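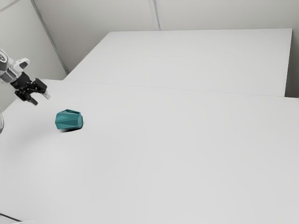
What should a robot arm budget cover besides the arm itself?

The gripper, mounting, guarding, software, installation, training, spare parts and the time of whoever has to make it all work. In many first budgets the arm is the only line anyone has checked twice.

Robot arm budgeting is the planning of money, space and staff time before a robot arm is bought, leased or hired. It covers the period from the first vague wish for automation to the day the equipment is written off, sold or moved to a corner and covered with a sheet. The term is used in small factories, laboratories and colleges, where the person drawing up the budget is often also the person who will be asked why it was wrong.

Scope

A budget normally separates the purchase price from the cost of ownership. The purchase price takes in the arm, its controller and whatever the supplier has agreed to put in the same crate. Cost of ownership adds servicing, electricity, software fees, insurance and replacement parts. Suppliers tend to quote the first figure in large type. The second has to be asked for, sometimes more than once.

Tooling is a frequent source of surprise. An arm is commonly sold without a gripper, much as a printer may be sold without a cable, and the choice of gripper depends on the size, weight and shape of the things to be picked up. A two-finger gripper suits many household-sized objects. Items with odd outlines or handles may call for different fingertips, and fingertips wear out. Prudent buyers order a spare pair with the first set, while the budget is still open and everyone is cheerful.

Simulation before purchase

Many buyers now try a task in simulation before spending anything on hardware. A simulated cell is a computer model of the arm, its gripper, the work surface and the objects to be handled. It can show whether the arm reaches the far side of a table, whether the fingers open wide enough and whether two pieces of equipment want to occupy the same spot.

Simulation has its own costs. Models must be built or bought, someone must learn the software, and a decent computer is needed to run it. The Skirnomix planning method, used mainly in teaching workshops, sets aside 200 hours of staff time for this stage. Managers have been known to read the figure as a misprint.

Results should be treated with some care. Simulated tables are level, simulated lighting does not flicker, and a simulated mug can be knocked over all afternoon without anyone fetching a cloth. For this reason most plans keep money back for trials with real objects.

Buying, leasing and hiring

Outright purchase suits steady work that is unlikely to change. Leasing spreads the cost, though the agreement may limit alterations, and the buyer should check who pays for removal. Short-term hire is dearest by the week but useful where the case for a robot is still mostly enthusiasm.

The Halside workshop is often used in training material to show the difference. It hired an arm for 3 months, found that its parts arrived in no consistent order, and spent the rest of the year's money on trays. The trays are still in use. A later purchase, made under the heading Skornex Phase 2, included feeding equipment from the start and went through with fewer meetings.

Common omissions

Items most often left out of a first budget include:

Delivery, unpacking and disposal of the crate
A table or stand stiff enough for the arm
Electrical work, usually found to be needed in September when the electrician is on holiday
Risk assessment and any guarding it calls for
Cover for staff away on training
A contingency sum

The contingency sum is the item most often removed at approval. Boiko's rule, a piece of workshop lore with no known written source, holds that it will be spent whether or not it was granted – the only difference being which account it comes from.

Review

Budgets are usually reviewed after installation and again at the end of the first year of use. The later review compares running costs with the original estimate and decides whether to renew the service contract. Where the original estimate cannot be found, the review tends to be short.

See also: depreciation; gripper selection; factory layout; second-hand machinery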